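Support > Tickets > Audio > Wired accessories

Left earbud cuts out, wired set, ticket reopened

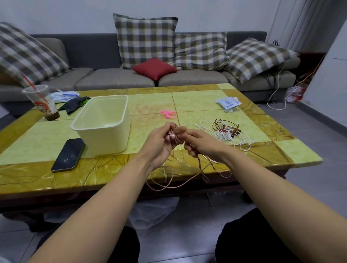 Reopening this because the last ticket was closed before the problem was fixed. The set is the Promier wired one with the inline button. The left side drops out when I walk, comes back when I sit down, and sometimes comes back as a faint crackle that lasts until I touch the plug. The right side has never dropped. Bought from the Lurnovell web store in January, used most days on the bus and at my desk.

What the first reply asked me to do, and what I got:

1. Try another device. Done. Same dropout on an old Fu tablet and on the desktop computer. The computer has a front jack and a back jack. Both do it, the back one less often.

2. Clean the jack. Done with a dry wooden toothpick and then a puff of air. A little gray lint came out of the phone. No change.

3. Check the balance setting. It was centered on everything. I turned mono audio on so both sides would carry the same signal. With mono on, the left side still drops, so it is not the recording or the app.

4. Restart and update. Done twice. No change.

The first reply then said the phone's jack was worn and closed the ticket. I don't agree with that. A worn jack would give the same trouble with any plug, and my Dodska over-ear headphones work in the same phone with no dropouts. I listened with those for 30 minutes on Monday, walking up and down the stairs the whole time.

More testing since then:

Held the plug still and bent the cable right behind it. Crackle on the left, every time, when the bend is toward the flat side of the plug. Bent the other way, nothing.

Held the plug and the first stretch of cable still and bent the cable at the Y split. No effect.

Bent the cable where it enters the left earbud. No effect.

Pressed the inline button with sound playing. It pauses and resumes like it should. Holding it down does nothing on the tablet, but I don't think it ever did.

Taped the plug end straight against a pencil so it could not flex. Played music at 70 percent volume for most of an evening. One dropout, and that was when I moved the tablet.

So my reading is a broken or nearly broken conductor just behind the plug, on the left channel. I have fixed a lamp cord but I have never opened one of these plugs, and it looks molded shut anyway.

Questions for whoever picks this up:

Is this covered? The card in the box says the cable is covered for "normal bending," and the page on the store site only mentions the earbuds. The card also says the plug is rated for 2000 insertions. I am nowhere near that — I leave it plugged in for days at a time.

If it is covered, do I send the whole set or just a picture of the label? The label is on the box flap and I still have the box.

If it is not covered, do you sell the cable alone? The earbuds themselves sound fine and I would like to keep them.

Update, same evening. Got an automatic message asking me to measure resistance if I own a meter. I do. Left channel, plug tip to sleeve: reads a little more than 20 ohms with the cable straight, open circuit with the cable bent toward the flat side. Right channel, ring to sleeve: steady in every position. I repeated the left reading with the plug clipped to the bench so my hand wasn't moving it. Same result.

Update 2. Support asked how I store them. In a coat pocket, wound loosely around two fingers, no tie. I used to wrap them around the phone, which pulled the cable hard to one side right at the plug, and I stopped doing that after the crackle started. I'm putting it down because you asked, and I understand it may count against the claim.

Update 3. Replacement approved under the cable coverage, whole set to go back in the original box. I asked for one with an angled plug if there is a choice. No answer on that part yet, so please leave the ticket open until the new set gets here and I've had it on the bus for a few days.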